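Chapter 4
Baskets, Trays, and Other Things That Hold Things

In this chapter
What a basket is made of, and the words for its parts
Plain weave, and how to spot it
Rims, handles, and corners
Choosing a basket for a shelf, a drawer, or a table

I have a confession to make before we start. When I signed up to teach my first home organizing class at the Grangate evening school, I spent the whole first session on labels. Labels! I had a label maker and I was in love with it. Then a student in the back row put up her hand and asked what she should be putting the labels on, and I had no good answer, so I went home and started looking properly at the baskets I already owned (there were a lot of them, and most were the wrong size for wherever I'd put them).

So this chapter is my answer to her, a few years late. We did drawers in Chapter 2 and we'll get to closets later on, but the small open basket deserves its own chapter. It's the thing most people buy first, and it's the thing most people buy without measuring.

Let's begin with a shallow one. A tray-type basket has a flat bottom and walls that lean outward as they go up, so the top is bigger than the base. That lean is called flare, and I'd like you to get used to the word, as it comes up in nearly every exercise at the end of the chapter. 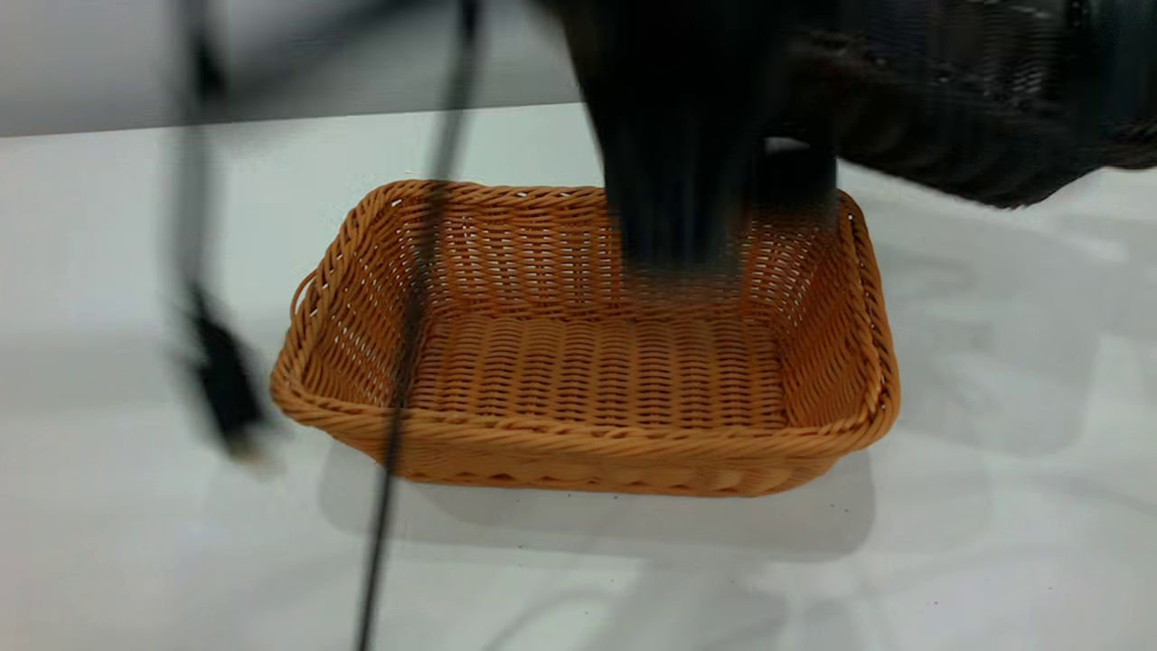
Photo: Grulari Picture Library

Flare is lovely on a table. You can see everything inside and reach in from any side. On a shelf it's a pest! Two flared baskets placed side by side will touch at the rims while their bottoms sit apart, and you lose the space in between. I once bought a matching set for a bathroom cabinet, measured across the bottoms like a fool, and ended up carrying one of them back to the store. Measure the rim. If the rim is 430 millimeters long, your shelf needs to be longer than that, with 15 millimeters to spare at each end so you can get your fingers in.

Color and finish come second for me, though I know plenty of people who start there. A warm caramel basket looks wonderful against white, and a dark one hides scuffs. The Núñez apartment, which we'll use as our worked example all through Part Two, mixes light and dark storage in one kitchen and somehow gets away with it.
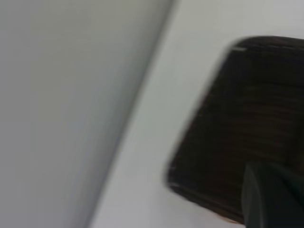 My own rule is to stick with one color per room and let the sizes vary. You may not agree, and that's fine, just decide before you go shopping. In July, when the Gatar street market is on and everything is stacked up in the sun, I have to write my measurements on the back of my hand or I come home with whatever looked prettiest.

Now for the weave. Most of the baskets you'll handle in this course are built from two sets of strands. The stakes are the ones that give the basket its bones, and the wall is built around them. The weavers (some books say weft) travel across, going over one stake and under the next, then the other way around on the following row. Over, under, over, under. That's plain weave, and once you've felt it with your thumb you'll recognize it on chair seats, blinds, and half the hats at the beach.

Look for the little openings between the strands too. They let air through, so a woven basket is a good home for onions or washcloths. They also let crumbs, pins, and rice through, so for anything tiny you'll want a liner. 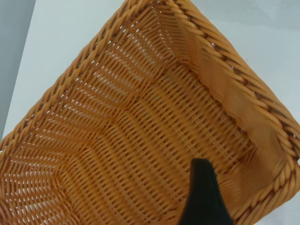

Fig. 4.2 Plain weave on a basket floor, with a twisted rim.

The rim does a lot of the work. It finishes off the ends of the strands and it takes the strain when you lift, and it's the first place I check in a store. Run a finger the whole way along it. You're feeling for loose ends, sharp bits, and any spot where the twist has gone slack. Then lift the basket by its handles, if it has them, with something heavy inside. Cans are good for this.

Before you go on to Section 4.1, fetch 2 baskets from your own home, any kind at all, and keep them next to you while you read. Empty them first. You'll need a tape measure and a pencil as well.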